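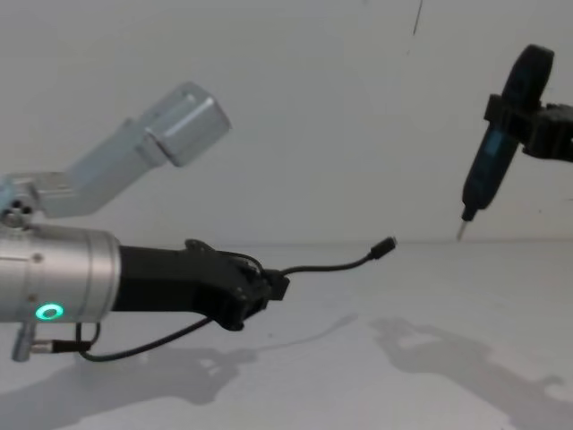

An electric screwdriver above a pale work surface.

My grandmother kept her screws in jam jars, and I suppose that is where my love of mending began. These days I drive out to Prunance, a town of 3016 people, where the old feed store on the square opens its doors each September for a month of fixing things. You bring your toaster, your lamp, the radio that only gets one station, and you sit down - coffee first, always - and somebody shows you how to get the back off.

I brought a mantel clock that had been silent since I was in college. It took most of an afternoon and a good deal of talk about tomatoes and the price of roof shingles before we found the bent tooth. The repair cost me 60 cents for a pin, and I drove home the long way, past the river, with the clock ticking on the seat beside me.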